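Thread on our April data run for Keretti, the two-arm policy. Some people asked how we go about it, so I'm writing down what we did, what we threw out, and what I would change.

**1/** The task is earbuds and a charging case. Start with both buds and the case on the panel, end with the buds in the case and the lid shut. Small parts, shiny plastic, and a hinge that doesn't like being pushed sideways.

**2/** Total so far: 2,535 episodes recorded. That includes everything, good and bad, from the first evening on. An episode is one attempt from reset to "done" or "give up." The operator presses a pedal for either one.

**3/** Two operators, me and Veronika Aebischer. We trade off when one of us gets sloppy. You can see it in the logs before you feel it: the wrist motion gets jerky and the episodes get longer. My limit is a little under an hour. Hers is longer.

**4/** We teleoperate both arms at once with a pair of leader arms. I tried the headset setup last winter on Mollah and went back. With leader arms you get a feel for the joint limits, and new people pick it up in an afternoon.

**5/** Starting positions. On Mollah we let the operator put things down wherever they liked, and the policy learned our habits. Everything started near the center because that's where a hand naturally drops it. It did badly on anything near the rear rail.

**6/** So for Keretti a script picks the layout. It gives a spot and a rotation for the case and a spot for each bud, and we place them by hand to match an overlay on the monitor. It slows down the reset. I still think it's the best change we made this year.

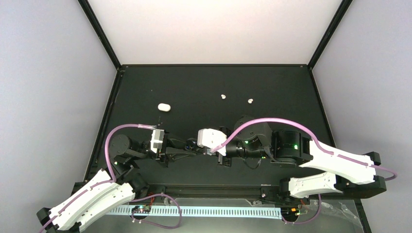
**7/** The script isn't uniform, either. We weight it toward layouts the current checkpoint fails on. Every few sessions Luzius Pichler retrains, runs an evaluation, and sends back a new set of weights. If it's failing on far-right buds, we get a lot of far-right buds.

**8/** Lighting. We kept it fixed for the first part and then started changing it. White plastic under bright light washes out and the edge of the lid gets hard to find, even for a person looking at the camera feed. Dimmer was easier for us and I expect it's easier for the model.

**9/** We keep mistakes if the operator recovers. Drop a bud, pick it up again, carry on – that's a good episode and it gets tagged "recovery." We have 121 of those. I'd like a lot more. The early policies had no idea what to do after a miss because we had only shown them clean runs.

**10/** What we throw out: arms bumping each other hard enough to shift the calibration, a bud leaving the panel, anything where a hand shows up in the camera view before the pedal is pressed. Also long pauses. If I stop to think for five seconds, the model learns to stop for five seconds.

**11/** 86 episodes went in the trash from one session alone. A camera had slipped slightly in its mount and we didn't catch it until the review. Now there's a check at the start of each session where the software compares a fresh frame with a reference and refuses to record if they don't line up.

**12/** Review is the boring part. Veronika and I each go through the other's episodes at high speed and mark them keep, drop, or ask. "Ask" goes to Luzius. We disagree most about grasps that worked but looked bad. Current rule: if it's ugly and it worked, keep it, with a tag so it can be filtered later.

**13/** Handoffs between arms. For a while Veronika passed the part across in the middle and I regrasped it off the panel. Both work. Mixed together, the policy hovered between the two and did neither. We picked hers and wrote it down. I had to redo a good chunk of mine.

**14/** That's probably the most useful thing in this thread. Agree on a strategy before you record, put it on one page, and watch each other's first ten episodes. We did this properly on Brekov and then skipped it here to save time.

**15/** Storage and naming, since I get asked: one folder per session, one file per episode, layout seed and operator initials in the metadata. Tags live in a separate table so we can change them without touching the recordings. Grunside used to put tags in file names. Please don't.

**16/** Next up is the same task with cases in other colors, then a matte one. After that we swap the panel surface. I want to change one thing at a time so we know what broke it.

**17/** I'll post success rates once Luzius has finished the next evaluation. The held-out layouts are fixed and neither operator has seen them. Questions about the pedal setup or the layout script are fine in replies, I'll get to them tonight.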